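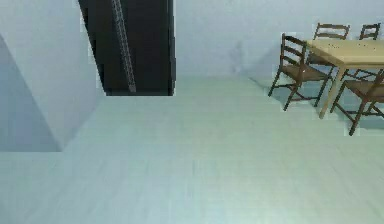 The distributor's acquisitions desk replied to the January cut that the second act still runs long and that the trailer should not be locked until it is shortened. We agree with the first point and have acted on it. The trailer schedule is covered under item 3.

Progress report to the Uvton film fund
Feature project: Jillaten
Production company: Trusside
10 February 2019

1. Picture edit
The second act has been recut. Two subplots were merged, and the hospital sequence now comes before the border crossing. The reordering required changes to temporary dialogue in four places; these lines will be re-recorded during the sound stage. The opening and the final reel are unchanged from the January cut.

2. Visual effects
The shot list stands at 565, of which 323 are approved as final. The remaining shots are with Bachmann, the effects vendor. Most are cleanup and screen replacement. The flood shots carry the highest risk – water simulation has been slower than planned, and no version has yet been approved for color. 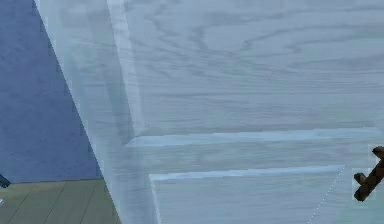 3. Trailer and release materials
A teaser has been assembled from approved shots only. It contains no flood material. The full trailer will be started once the second act is locked, as requested. Poster layouts were delivered in two formats and are awaiting comments from the distributor.

4. Test screening
A screening for an audience of 300 is planned in Uvton. Temporary music will be used. Questionnaires will cover pacing, clarity of the ending and recall of the main characters.

5. Budget
Spending is within the approved total. Overtime on effects was charged to contingency. No further drawdown is requested in this period.

6. Next period
Lock the second act. Deliver reels to sound. Approve the first flood shot – if this slips, the mix dates will have to be renegotiated and the fund will receive a revised schedule.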